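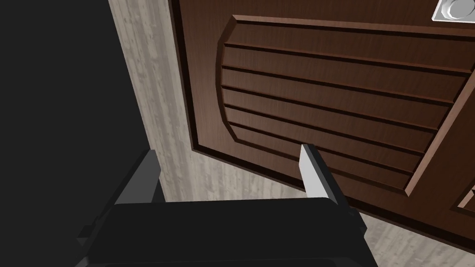
Door-opening arm at Plidstead shared workshop moves on to paneled doors

I stopped by the Plidstead shared workshop one evening in May, meaning to stay long enough to return a clamp, and I was there until they locked up. Blame Fidelina Tello and her door project! If you've been in lately you'll have seen her at the back bench with a laptop, a box of motor parts and a mug she never finishes. She's building a robot arm that can open an inside door at home, and the software half of it has gotten good enough that people keep drifting over to watch.

The idea started with her aunt, Hortensia Quispe, who uses a walker and has a hallway full of heavy old doors. Hortensia told me on the phone that she didn't ask for a robot, she asked for somebody to take the doors off. (The landlord said no to that.) So Fidelina figured a small arm on a rolling base could do the job, and she talked three other members into helping, which makes a team of 4.

Before anything gets near a real door, they try it in simulation, and that's where most of the evenings have gone. The simulated gripper is a plain, boxy black thing with a silver fingertip, and the door it's been practicing on lately is a dark reddish-brown one with a carved panel and a run of grooves across it, sort of like louvers. Nilton Pacheco picked that door on purpose. The flat white one they began with was too easy, he said, and Hortensia's doors have all kinds of molding on them.

I got to see the view from down by the gripper, looking up at the door at a steep angle, and it's a funny way to look at furniture. The fingertip was right up by the grooves, with the metal fitting way up in the top corner. I asked Nilton whether it was supposed to be going for the grooves and he said no, it was supposed to be going for the handle, and could I please stand somewhere else. Fair enough!

Arnel Sarmiento, who looks after the motion code, was nicer about it. He explained that the arm has to learn where a handle usually sits compared with the edge of the door, and that fancy woodwork gives it a lot of other edges to get interested in. They ran 63 tries on paneled doors last month and he keeps every one of them in a notebook, in pencil, with little comments. My favorite just said "polite knock."

The hardware is coming along more slowly. Rajitha Munshi is making the rolling base out of shop scrap plus a set of casters she got off a broken Dolter tool cart, and she has already rebuilt it 2 times. The first one tipped over when the arm reached out. The second one was so heavy that she couldn't get it through the workshop door herself, and she took some teasing for that, given what the thing is for. The new one is lower and wider, and she let me push it up and down the hallway. It rolls beautifully, although it does pull a bit to the left.

They've been calling the whole thing Ninuvside, after a typo in the first file Fidelina saved, and now it's painted on the parts box so I guess it's staying.

Next up is a test door. Arnel's neighbor is getting rid of one from a bedroom remodel, and the plan is to hang it in a freestanding frame by the lumber rack, where the old drill press used to be. Rajitha wants it bolted to the floor. Whether she gets to do that depends on the building manager, so for now the frame will have sandbags on its feet, and please don't lean your plywood on it. Fidelina would also love to borrow any odd door handles you have in a drawer at home, levers and round knobs both, the older the better. Round ones are giving the team the most trouble. Drop them in the coffee can on the back bench with your name on a bit of tape and you'll get them back.

If you want to help with the wiring or you just like watching, they're usually in after 7 p.m. and glad of the company, as long as you don't stand where Nilton is trying to see. Hortensia is planning to come by once the test door is up. She told me she'll bring empanadas and that she intends to try the door by hand first, so the robot knows how it's done.

I did return the clamp, by the way. It's on the wrong hook, sorry.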